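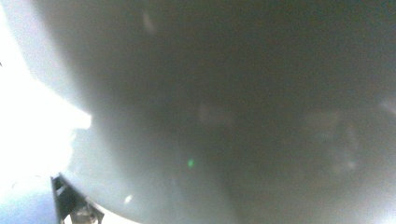
Derketti: Local Research Grants Data, README

By Milagros Garrido, updated in February
8 comments | 11 shares

Derketti is a small table of public research grants given to labs in the Pledenport region. I made it because the regional council publishes its decisions only as meeting notes, and these are slow to read.

Each row is one grant. The file grants.csv has 62 rows and seven columns: year, program, lab, lead partner, amount, currency, status. Amounts are in the currency of the decision — I did not convert them.

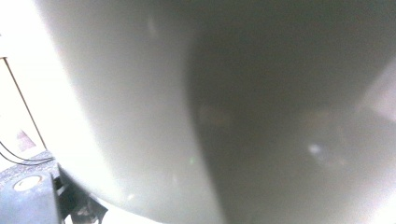

The status column can be "approved", "paid" or "withdrawn". When the notes say nothing about payment, I left "approved". Joint projects with Turka appear one time only, under the lead partner.

Known problems: the Mitsotakis-Vlachou program changed its name between two calls, and the old name is still in eight rows. Renato Aravena is checking them against the paper notes.

Please send corrections as an issue, with the page of the meeting notes. I read them every Friday.

Related
Pledenport council votes, cleaned
Turka lab directory
How to cite Derketti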